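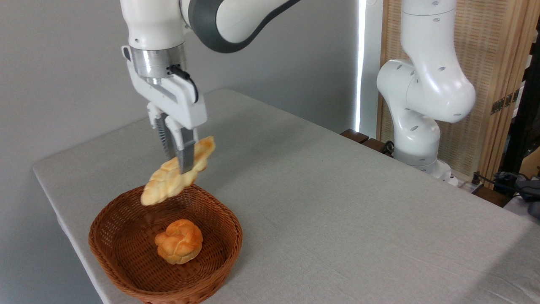 Figure 7.1 A braided loaf above a wicker basket in which a knotted roll has been placed.

Chapter 7
Bread Service and Presentation

Learning aims

When you have worked through this chapter you should be able to:
choose a basket suited to the bread, the table and the number of guests;
arrange loaves and rolls of different shapes in one basket;
handle bread cleanly from the kitchen to the table;
explain how bread should be kept before and during service.

Key words
bread service, braided loaf, knotted roll, crust, crumb, liner, rim, side plate

7.1 Why bread comes first

In most dining rooms bread is the first food a guest is offered. It arrives before the order has been taken or shortly afterwards, and it stays on the table longer than any other dish. Guests therefore have time to look at it closely. A basket that has been filled carelessly will be noticed, even where the bread itself is very good.

The previous chapter dealt with doughs, proving and baking. The present chapter begins at the point where the bread has left the oven and cooled. It covers the choice of basket, the order in which the pieces are placed, and the care of bread during a meal. Slicing at the table is treated separately in Chapter 8.

7.2 Shaped breads

Shaped breads are made to be seen whole. In a braid, strands of dough are crossed over one another before baking. The raised parts of each strand colour first, while the creases between them remain pale. The contrast between the two gives a braided loaf much of its appeal, and the loaf should be set down with its pattern facing upwards.

A knotted roll is made from a single short rope of dough, tied and tucked. It is a portion for one person and needs no cutting. Because the folds are all on the top, it too must be placed the right way up. A glaze of beaten egg gives both shapes a shine, but it also makes finger marks easier to see.

Long and round shapes may share a basket. The usual practice is to put the small pieces in first, where they can settle on the floor of the basket, and to rest the longer loaf over or beside them. A long loaf may lean on the rim, provided that it does not tip when the basket is lifted.

7.3 The basket and the cloth

Wicker remains the common choice for bread. Air passes through the weave, so that the crust is less likely to soften than it would in a closed dish. A low, open basket with sides that flare a little allows guests to reach in without touching the pieces they do not want. The rim should be smooth, with no broken ends that could catch a sleeve or fall into the food.

The colour of the table covering also deserves thought. A plain cloth in a quiet shade, such as light grey, shows off golden crusts and brown wicker well. Strong patterns compete with the bread. Crumbs will show on any cloth and should be cleared between courses.

Case study: the dining room at Nenesstead

The training restaurant at Nenesstead College serves lunch to the public during term. In December its students provided bread for 127 guests at a single seasonal lunch. Their tutor, Bhavana Amin, asked them to fill every basket within the last 30 minutes before the doors opened. In earlier years the baskets had been filled during the morning and the rolls had dried at the edges.

The students worked in pairs. One prepared the baskets and checked each rim, and the other placed the bread. Each table for two received one small braid and two rolls. In her written report, Ms Amin noted that the later filling had improved the bread but had left too little time for laying side plates. The following term, the plates were laid before the students changed into their service jackets.

Points for discussion

Consider how the work at Nenesstead might have been shared differently. Which tasks could safely have been finished early, and which had to wait?

7.4 Handling bread cleanly

Bread is eaten without further cooking, and anything that touches it must be clean. Hands should be washed before baskets are filled, and bread should be moved with tongs or another clean serving tool. A long loaf is best held near the middle, where its weight is balanced. The grip should be firm enough to prevent slipping and light enough to leave the crust unmarked.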